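Notes on the Lost Property Bin

Since June I have been responsible for the lost property kept at our shared office on the second floor of the Vidberg building. The duty came to me from Romain Bodin, who had held it for 3 years, together with a key, a ledger and a list of unanswered messages. I set down my practice in case another tenant is asked to take on the same work.

Articles are collected on Friday at the close of business. Each is entered in the ledger with the room in which it was found. Keys, cards and telephones go directly to Hanane Tahiri at the front desk and are locked away. Everything else is placed in an open bin, where the owner may look for it without an appointment. 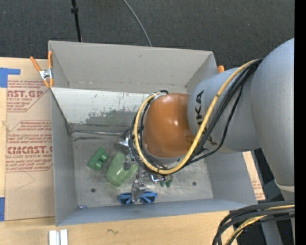
I had previously used lidded cardboard boxes, and I do not recommend them. Tenants were reluctant to open a closed box in a shared room, and articles remained unclaimed well past the 20 days we allow. A metal bin is heavier to move but may be wiped out in a minute. Ours has acquired a fair number of scuffs, which I regard as acceptable.

Sunglasses and cups are by far the most common entries. Sunglasses should be laid in last, near the side, so that nothing rests on the lenses. Cups must be washed before they are put in. This rule was requested by Panya Klinhom after an incident involving soup, and I have enforced it without exception.

Unclaimed articles are offered to the other tenants for 14 days and then donated. Umbrellas are exempt and remain in the stand by the stairs. Requests concerning the gray scarf entered last month should be addressed to me in writing, as two persons have now described it correctly.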